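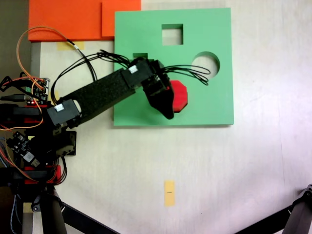 Je suis passée voir le club de robotique de Testance un soir de février, vers 18 heures, et je pensais rester une petite demi-heure... j'y étais encore quand il a fallu ranger les chaises ! Le groupe prépare la rencontre interclubs de Sedstead, avec une épreuve toute simple sur le papier : un bras motorisé doit saisir des blocs et les mettre dans le trou qui leur correspond. Un jeu de tout-petits, quoi — sauf que là, c'est la machine qui joue, et qu'elle n'a aucune patience avec les angles.

Le projet s'appelle Pakzad (ne me demandez pas d'où vient le nom, j'ai eu trois explications différentes). Les élèves se sont réparti le travail en 2 équipes, une pour la mécanique et une pour le programme, et ça discute ferme entre les deux. Le budget de l'année est de 2649 euros, moteurs de rechange compris, et j'ai bien senti que les moteurs de rechange étaient un sujet sensible.

Le règlement de Sedstead accorde 3 essais par bloc, avec 62 secondes pour chaque essai. C'est court ! Ceux du programme passent donc leurs soirées à régler l'approche de la pince, parce qu'un bloc pris un peu de travers n'entre nulle part. J'ai eu droit à un cours complet là-dessus devant le bloc rouge, penché sur la table juste devant la pince, avec la planche verte marquée d'un « 4 » à côté. J'ai posé des questions idiotes, on m'a répondu très gentiment.

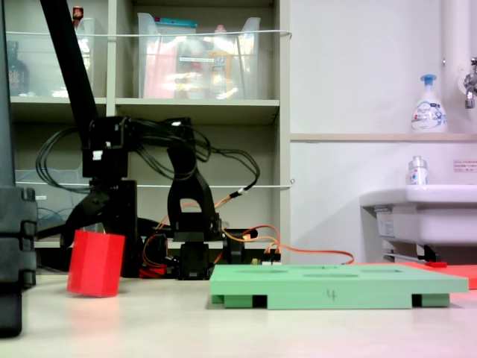 La rencontre aura lieu en avril, dans la salle de Trarnwood, et l'entrée est libre. Le club cherche encore du monde pour le transport du matériel, surtout quelqu'un avec un coffre assez grand pour le bras — il voyage monté, les câbles ont trop souffert la dernière fois. On parle déjà d'ajouter des formes pour l'année prochaine, mais il faudra d'abord que celles de cette année passent. Je retourne les voir en mars, et cette fois je prévois la soirée entière.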